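**Canvas tote shrank in the wash and now the handles are longer than the bag. Fixable?**

I own one good tote. Cream cotton, bought at the Addo market in February, carried everywhere, and eventually christened with most of a bottle of salad dressing. I put it through a warm wash and a full dryer cycle, as one would with a towel. It came out the size of a generous envelope. The handles, which must be made of something else, did not shrink at all, so it now swings at knee height like a pendulum.

Is there any way to get the size back? I've read about hair conditioner, vinegar, and "gentle persuasion." I've also read that I should buy a new tote, from my sister.

— Ximena Domínguez

---

**Tetteh Quartey** (accepted, 58 votes)

You can get part of it back. Cotton shrinks because the yarns were stretched at the mill and the heat let them relax, so you're trying to talk them into being tense again.

1. Soak it in lukewarm water for half an hour. Conditioner is optional. It mostly makes the bag smell like a hotel.
2. Press the water out in a towel. Don't wring.
3. Lay it flat and pull from the side seams, a little at a time, then top to bottom. Go around at least 3 times.
4. Weigh down the edges and leave it overnight.
5. Iron while slightly damp, pulling ahead of the iron with your free hand.

Expect to recover maybe half of what you lost. If it has a lining, stop when the lining stops. I kept going once and now own a tote with a very roomy outside.
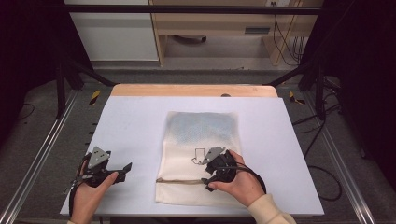 For the handles, unpick them where they join the bag, trim, fold the raw end under and sew a box with an X through it. Use heavy thread. Regular thread will hold until you buy melons.

---

**Hafiz Goh** (2 votes)

just buy a polyester one. mine is from Galtik and has survived everything including my kids

---

**Bernice Abugri** (11 votes)

Tetteh's method is right, but do something about the salad dressing first or you'll iron it in for good. Dish soap, straight on the spot, rub it between your fingers, leave it an hour, rinse cool. The dryer may have set it already, in which case repeat and lower your expectations.

Also, you can skip the unpicking and tie a knot in each handle. I've had knots in mine for two years. They dig into the shoulder a bit and people keep asking if I know they're there.

> **Ximena Domínguez:** Soaked, pulled, weighed down with cookbooks. It's wide enough for a laptop again, if the laptop goes in diagonally. Trying the knots. My sister has been informed.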